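Spaces > Downtown > Jarman Loft > Common Questions

Filed under: Member Info, Using the Room

Common questions about the main floor

We love this room, and we get a lot of mail about it! The answers below cover the main floor and the mezzanine at Jarman Loft. For the Eltau building across the parking lot, see its own page, as the door codes and hours are different over there.

How big is the main floor?

It's 700 square feet, and it feels bigger than that because the ceiling goes all the way up past the mezzanine. The first thing most people do when they walk in is look up. White ceiling, exposed beams, round lights up between them – it's a cheerful room even on a gray morning.

Is there daylight?

Yes, and it's lovely. There's a large window up high with a tree right outside it, so you get green leaves and soft light for a good part of the day. The light is best before noon. By 5 in the afternoon in October you'll want all the lamps on, and the switches are on the wall to the left as you come in. The lights under the mezzanine are on their own switch, and that one sticks a little. Push firmly.

Can I use the mezzanine too?

Please do! It's included in every booking. There's a round table up there that everybody fights over, and it's wonderful for a long lunch or a quiet hour with a notebook. Keep bags and cups away from the edge, and don't hang coats on the railing. Sound carries really well in both directions, so phone calls from up there will be heard by everyone downstairs (we have learned a lot about each other's dentists).

Tell me about the marble table. Is it real marble?

It's a marble pattern, white with gray veining, and it's the piece people ask about more than any other. We bought it from Sastex when we redid the room and it has been the center of everything since. It's square, which makes it so much better for working together than the long one we used to have. You can all reach the middle!

Treat it kindly anyway. Wipe it with a damp cloth and a drop of dish soap, then dry it. No scouring pads, no bleach, and please nothing straight off the burner.

What is the white tray for?

Anything wet. Glasses, dishes, jars, your iced tea, whatever you're pouring or mixing goes in the tray and stays in the tray. The raised rim catches small spills before they get to the tabletop or, worse, somebody's laptop. It's a simple thing and it has made the table so much nicer to share. When you're done, carry the tray to the sink with both hands, rinse it, and put it back on the table.

The clear glass dishes live in the cabinet over the sink. They break, it happens, just leave a note.

Are the flowers real?

No, they're artificial. Pale blue and white, with green leaves, and they look terrific against the gray chairs. Yvonne Wainwright picked them out and has been proved right by every visitor who has leaned in to smell them. Move them if you need the space, then put them back near the middle. They don't want water. Please stop watering them.

Can I move the chairs?

Sure. The gray upholstered ones with the black legs belong at the marble table, and they're comfortable enough for a whole afternoon. Take one somewhere else if you need it and bring it back when you go. The office chair behind the shelving rolls, so use that one at a desk. It leaves marks on the mat.

What's the deal with the floor mat?

The dark gray mat goes under the table and we'd like it to stay flat. If you slide the table, lift the mat's edge clear first. We vacuum it at the end of each day, and if you've dropped crumbs, the hand vacuum is on its hook by the back door. A mat that lies flat also means chairs glide instead of tipping, which you'll appreciate about an hour in.

Where do the power cables go?

Along the floor by the edge of the mat. White cables are ours and they're meant to be there. If you bring your own, run it the same way and step over it, and coil it up when you leave. There's an extra extension cord in the Viser cabinet, second drawer.

Can I leave things on the white shelves?

The open shelving is for everybody, and we're so pleased with how well it works now. Storage bins go on the upper shelf. Put your name on anything that's staying overnight. Small bottles and boxes are fine if they close properly. Unnamed things get moved to the back closet after 2 weeks, and the closet is not a happy place, so grab a marker!

Which bin does my trash go in?

Regular trash goes in the dark red can. The blue and yellow bins are for carrying and sorting supplies, and they nest into each other when they're empty, so stack them that way and you'll save a surprising amount of floor. No food in either of them, please. Banana peels have happened.

It's too warm / too cold. What can I do?

Set the thermostat wherever your group is happy and give it a few minutes, because a tall room takes its time. It's warmer on the mezzanine than at the table in every season. If you go up there to cool off you'll be disappointed. On your way out, set it back to 62.

How should the room look when I leave?

Pretty much how you found it. Table wiped, tray back, flowers back, chairs pushed in, lights off upstairs as well as down. Take a last look from the foot of the stairs – you can see almost everything from there, and it's a nice view to finish on.

Do you have any pictures of the space?

We do! The first two look up toward the mezzanine and the lights, and the third is the marble table with the tray and the flowers on it.

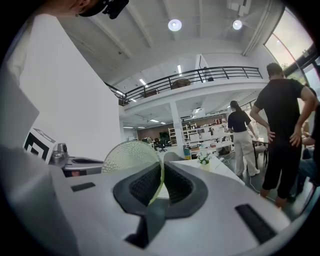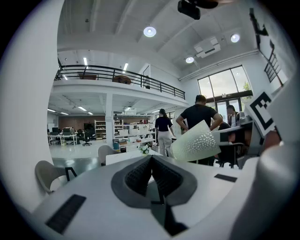
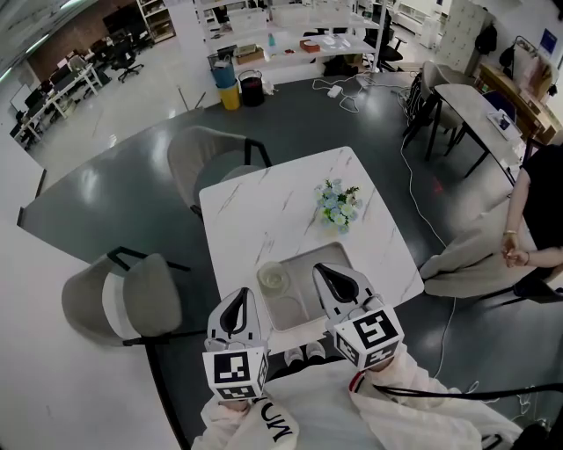 Can I come and see it before I book?

Yes, any time the front desk is open. Ring the bell by the side door and Yvonne or whoever is in will walk you around. Bring your group if you like, sit at the table, try the chairs, go upstairs. If someone is using the room we'll ask them first, and they nearly always say yes.

My question isn't on this list.

Write to the front desk and we'll answer you, and then we'll probably add it to the page. The tray question and the flower question both got here that way. We're working on a separate list for the kitchen, where the dishwasher alone needs a page.

Last updated: October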